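Search this blog
Search

Sunday, April 18, 2021

Clear plastic, I hate you

So I've spent most of the weekend on the perception side of the tube bench, and I have opinions! Last time I wrote about the arm controller (which is fine now, thank you for asking, Rhodri). This one's all about getting a depth estimate on stuff you can see straight through.

Our old detector took the depth map, cut out the table plane and fit cylinders to whatever was left. Lovely on painted blocks. On an acrylic rack it fits cylinders to the holes, and then to the same holes again through the plate underneath, and then it hands the planner a rack that's tilted into the table. 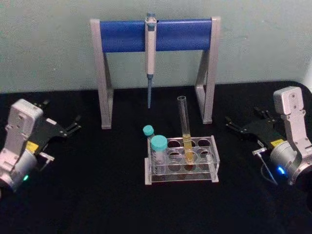 What I did instead was give up on depth for the rack completely. I fit the grid of holes in the color image, using both plates as one pattern, and solve for the pose from that. The tabletop height is known, so there's not much left to guess. It took 2,902 labeled crops (Lowri Craddock did way more than her share, I owe her lunch) and two false starts with the loss function, one of which was a sign error I'm not going to discuss.

The tube is its own headache. The glass gives me next to nothing above the liquid, so the segmenter happily reports a short yellow tube and the planner thinks it has all this free air to swing through. Now I take the yellow blob, get the axis out of it, and extend it up to the full tube length from the model file. Crude! But the collision checker believes it, and that's all I want from life.

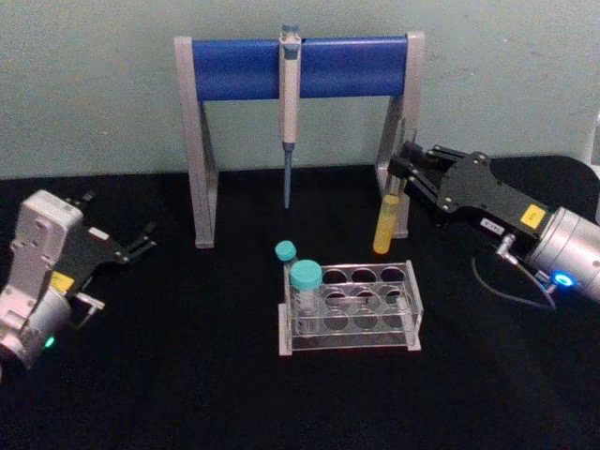
Yellow tube in the right gripper, left arm keeping out of it.

The other thing I changed is how the planner treats the pipette stand. It used to be one big box, which made the whole area between the legs off limits and gave us those silly looping paths. I split it into a bar, two legs and a thin capsule for the pipette, and planning dropped from 70 failures to 21 on the same batch of saved start poses. Ilona thinks the capsule should be fatter. She's probably right, I'll try it.
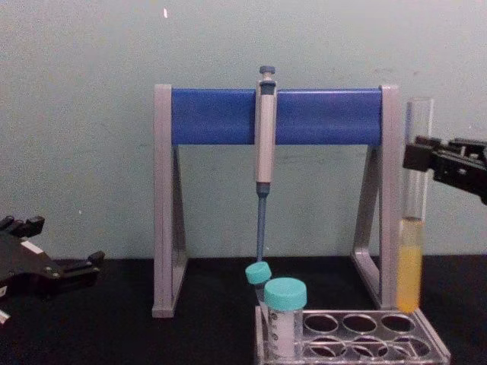 Still to do: the teal caps. The small one gets merged into the big one whenever they overlap in the view, so the state tracker thinks a tube has vanished and asks for a rescan, and then another rescan. I want to try matching across both camera views before I touch the network again. If you've done this with cheap cameras, leave me a comment please.

Print this post | E-mail this post

This site uses cookies. By continuing to browse you agree to our use of cookies. OK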